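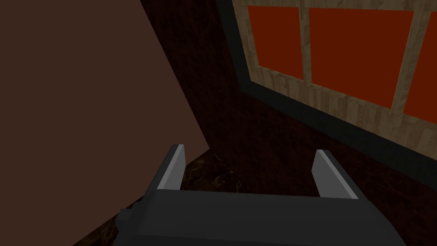
Greifer für kleine Werkstatt – kaufen, mieten oder erst mal nur simulieren?

werkbank_toni schrieb:
Hallo zusammen,
ich lese hier schon ewig mit und muss jetzt doch mal selber fragen. Wir sind eine kleine Tischlerei und bauen fast nur Korpusmöbel und ein paar Fensterrahmen. Mein Chef hat mir für dieses Jahr einen Topf für "irgendwas mit Automatisierung" in Aussicht gestellt und ich darf den Plan dafür schreiben. Es geht ums Umsetzen von Leisten und kleinen Brettern, also greifen, drehen, ablegen. Nichts Wildes.
Den Arm haben wir so gut wie ausgesucht, beim Greifer hänge ich. Angeboten wurde mir ein Parallelgreifer von Gundier mit zwei Fingern, dazu ein Satz Wechselfinger für 378 Euro extra. Der Händler schwört drauf. Parallel dazu spiele ich abends am Rechner mit einer Simulation herum, Raum grob nachgebaut, Möbelseite rein, Wand, Fenster, Greifer, fertig. Und da merke ich schon, dass es neben einer großen Seitenwand ganz schön eng wird, wenn die Finger weit auf sind.
Jetzt die Frage: Reicht so eine Simulation als Grundlage für die Bestellung? Oder lieber mieten und ausprobieren? Mieten käme auf 1.104 Euro für den Zeitraum, den ich bräuchte. Das tut schon weh, wenn am Ende eh gekauft wird.

Spanner64 schrieb:
Mieten. Ganz klar mieten. Ich hab vor Jahren nach Datenblatt bestellt und dann lag das Ding neun Monate im Regal, weil der Flansch nicht passte und der Adapter ewig auf sich warten ließ. Die Miete ist Lehrgeld, das man wenigstens vorher kennt.

frau_fraese schrieb:
Sehe ich anders als Spanner64. Wenn du die Simulation schon hast, dann nutz sie auch! Gerade die Frage, ob der Greifer an der Platte vorbeikommt, kannst du da wunderbar klären. Maße vom Gehäuse, Fingerlänge, Hub, das steht alles in der Zeichnung. Wichtig ist nur, dass du das ganze Gehäuse modellierst und auch alles, was seitlich absteht (Halter, Stecker, Kabelabgang). Ich hatte bei meiner ersten Planung den Kabelabgang vergessen und durfte danach die halbe Zelle umstellen – mein Mann lacht heute noch drüber.
Was du am Rechner schlecht rausfindest: wie sich die Finger auf geölter Eiche verhalten. Da rutscht es gern mal. Das würde ich mit Musterteilen beim Händler testen, kostet meistens nix außer Sprit.

werkbank_toni schrieb:
Danke euch beiden! Der seitliche Halter ist bei mir drin, das Kabel nicht, guter Punkt. Beim Licht und den Farben hab ich mir ehrlich gesagt null Mühe gegeben, das sieht bei mir ziemlich düster aus. Spielt das für so was eine Rolle?

kleinserie schrieb:
Für die Kollision völlig egal. Falls du später eine Kamera dazunehmen willst und die Erkennung in der Simulation vorbereitest, ist es gar nicht mehr egal. Dann brauchst du Licht, das zu deiner Werkstatt passt, auch am späten Nachmittag, wenn es durchs Fenster blendet. Plan die Kamera lieber gleich als eigenen Posten ein, auch wenn sie erst nächstes Jahr kommt. Sonst heißt es vom Chef: "Wieso, das war doch fertig?"

Spanner64 schrieb:
Siehst du, schon geht's los mit Kamera. Erst war es ein Greifer. Ich bleibe dabei: zwei echte Backen, ein echtes Brett, und nach einem Vormittag weißt du mehr als nach 73 Abenden am Bildschirm.

frau_fraese schrieb:
@Spanner64 Das eine schließt das andere ja nicht aus, oder? Die Abende kosten den Betrieb in seinem Fall nichts, die Miete schon. Und wenn er mit einem geprüften Aufbau zum Händler fährt, stellt er dort ganz andere Fragen.

Custódio Abreu schrieb:
Moin, ich mache solche Beschaffungen beruflich und würde noch auf die Nebenkosten schauen. Bei den Angeboten, die bei mir landen, fehlt regelmäßig die Hälfte: Adapterplatte, Kabel, Ersatzfinger, Schutzzaun oder Scanner, Risikobeurteilung, Schulung. Lass dir das alles einzeln ausweisen, auch wenn der Verkäufer stöhnt. Und frag nach der Lieferzeit für Verschleißteile. Wir hatten zwei Greifer im Vergleich, Gundier und Erus. Der Erus war im Einkauf günstiger, aber auf neue Finger haben wir so lange gewartet, dass ich ihn nicht noch mal nehmen würde.
Zur Miete: frag, ob sie beim Kauf angerechnet wird. Manche machen das, schreiben es aber nirgends hin.

werkbank_toni schrieb:
Das mit dem Anrechnen hab ich eben telefonisch geklärt. Machen sie, aber nur zur Hälfte und nur, wenn wir bis Juni bestellen. Damit wären wir bei 552 Euro, die wirklich weg sind. Hm. Das klingt schon anders.

kleinserie schrieb:
Unter der Bedingung würde ich mieten, aber erst dann, wenn dein Aufbau am Rechner steht. Sonst läuft die Mietzeit und du suchst noch Schrauben.

Spanner64 schrieb:
Na also, doch mieten :-)

werkbank_toni schrieb:
Ja ja, du hast gewonnen. Halb jedenfalls! Ich modelliere jetzt noch den Kabelabgang, rücke die Möbelseite ein Stück weg und schaue, wie weit die Finger wirklich aufgehen müssen. Für unsere Leisten brauche ich den vollen Hub vermutlich gar nicht. Dann schreibe ich den Plan mit Miete, Wechselfingern und der Kamera als Posten fürs nächste Jahr.

Kommentare (3)

holzwurm_nord
Schöner Thread, stehe vor genau derselben Entscheidung. Gibt es die Wechselfinger auch mit Gummiauflage? Bei lackierten Fronten hätte ich sonst Bauchweh.

frau_fraese
@holzwurm_nord Ich klebe mir dünnes Moosgummi drauf. Hält nicht ewig, kostet aber fast nichts. Vorher die Dicke vom Hub abziehen, zweimal!

Tischler_i_R
Wir haben die Leisten früher zu zweit umgesetzt und uns dabei unterhalten. Trotzdem viel Erfolg, und schreib mal, was der Chef zum Plan gesagt hat.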